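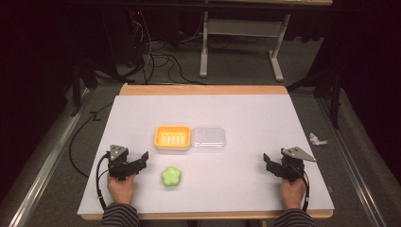

Soap dish, orange-yellow, with clear plastic container. Two items or one? See "Known problems."

Gukanon

Gukanon is a set of 3000 lost property notices from the ferry office at Dorkport, typed up from the handwritten register. Each notice is what somebody at the counter wrote down when a person came in to say they had lost a thing. The things themselves are not included. Most of them were umbrellas.

The name comes from the first line of the first page, where the handwriting is bad enough that three of us read it three different ways. "Gukanon" was the only reading that wasn't already in use.

What's in the box

notices.csv: one row per notice
colors.csv: every color word in the register, with spelling left alone
places.csv: where people thought they lost it
CHANGES.txt: a record of my regrets

Columns in notices.csv

id: a number. Gaps are real. Do not write to me about the gaps.
month: bare month as written. The office did not believe in years.
item: the thing, in the clerk's words
color: one word, two at most
where: "on boat," "off boat," "near boat"
remarks: free text, and the reason to download any of this
claimed: yes, no, or blank. Blank means the clerk went to lunch.

How it was made

Beryl Treloar worked the counter and kept the register in a hand that leans harder to the right as the shift goes on. She let me borrow the books on condition that I stop calling her entries "records." They are notices. I typed the whole lot, then typed a sample of 60 again a month later without looking at my first try. My two versions disagreed more often than I would like to put in a README. The worst of it was commas, followed by whether a given squiggle said "hat" or "bat." After a talk with Beryl, all bats are now hats except the one from September, which was a bat.

Spelling is as in the register. "Umberella" stays. So does "unbrella," which I have come to prefer.

The Mottram split

There is a test split, named after the Mottram, the smaller and slower of the boats. It holds every notice whose remarks mention her. I know a random split would have been more respectable. The Mottram notices are longer and angrier, and if your model can cope with those it can cope with the rest. Please don't train on them and then send me your scores.

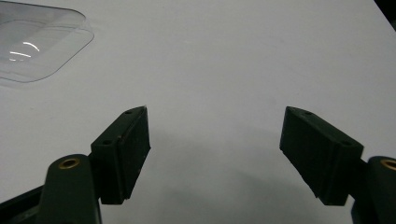
Color is the column people complain about, so here is how it works. The clerk wrote what the owner said, the owner was usually upset, and neither had the thing in front of them. Dark shades suffer most. The register has "black," "blackish," "green (black)" and, for one coat, "both." I used to think this was carelessness. Then I look at those blocky fingers on either side of the white tabletop, a green so dark it is nearly black, and I can't swear which word I would have given at the counter with a line behind me. So the words in colors.csv are not merged, and I won't be merging them. If you need a tidy palette, make one, and give it a name that doesn't have mine in it.

Known problems

Sets are a mess. A dish with its lid may be one notice or two, depending on the clerk. Gloves are worse. "Gloves (1)" means one glove. "Glove (2)" also seems to mean one glove, but the second time it was lost.

The item column contains a dog. The dog is claimed: yes.

"Sister" appears in the item column too, with the remark "will wait by the gate." I have left her in. This has nothing to do with Sister, the companion set of found property notices, which is not ready and will not match up with this one when it is. Different book, different counter, different idea of what a scarf is.

Personal details

Owners' names and addresses were never typed. Remarks were read through for anything that would point to a person, and those bits are replaced with a dash. If you recognize your own umbrella, it is gone.

Use

Free for any purpose, including bad ones, as long as Dorkport is credited and spelled right. Corrections are welcome by mail. I go through them on Tuesday, with the register open and the good lamp on.

Maintained by Trevor Bellamy. Handwriting questions go to Beryl, who will say it is perfectly clear.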